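4. Setting up the board and shape blocks

The Clokeo shape set is sold as needing no preparation. We disagree, mildly. Ten minutes spent on the steps in this section will save you most of the complaints people send us in August, when the sets come out of the cupboard for holiday clubs.

4.1 Before you start

You need the maple board, the bag of blocks and a flat table. A pegboard table will do. The Plorkmont leaflet recommends a special non-slip mat under the board, and you may buy one if you like. We tried it and could see no difference.

1. Wipe the board with a dry cloth, following the grain. Do not use polish, whatever the tin promises about bare wood.

2. Lay the board flat and press each corner in turn. If it rocks, turn it over and try again. A board that rocks both ways has warped and should be sent back.

3. Tip the blocks out on to the table, not the board. The corners of the stars leave small dents in maple.

CAUTION: The blocks are plastic and will mark if left on a radiator. They are not bath toys either, although the old box said they were.

4.2 Checking the blocks

4. Run a thumb along the edges of each block. Rough spots left over from moulding can be taken off with a fine nail file.

5. Look at the top faces. A dimpled or ridged top is part of the finish and does not mean the block is worn. Clémence Collet, who wrote the first version of this guide, had 17 letters from people who had sanded theirs smooth. Please don't.

Note: The set is said to help with "early reasoning". We have seen nothing to back this up and make no such claim here. They are nice blocks.

4.3 Laying out

6. Place the blocks on the board one at a time, with space for fingers between them. Mix the shapes and colours – two of the same colour side by side makes the sorting game far too easy.

7. Stand some blocks upright and let others lean or lie. A tidy grid looks smart for a minute and teaches you where everything is, so the second round is hardly a game.
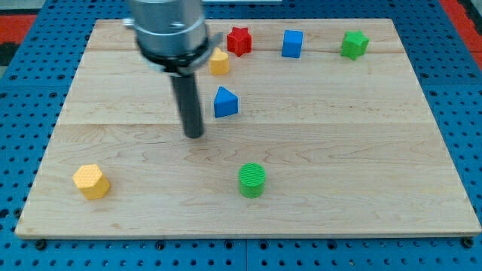
8. Keep a cylinder away from the edge if it is lying on its side. Standing on its end it will stay put.

9. For a shorter game, use only the stars, the heart and the cube. Monique Picard prefers to leave out the hexagon as well, on the grounds that small children call it a circle. Try it both ways before you take her word for it.

4.4 Putting away

10. Count the blocks back into the bag against the card in the lid, then store the board flat. The Tetteh wall hook will hold it upright, but we would not leave it there over a damp winter.

Spare blocks are sold singly. Quote the shape and colour when ordering, and allow 16 days for delivery.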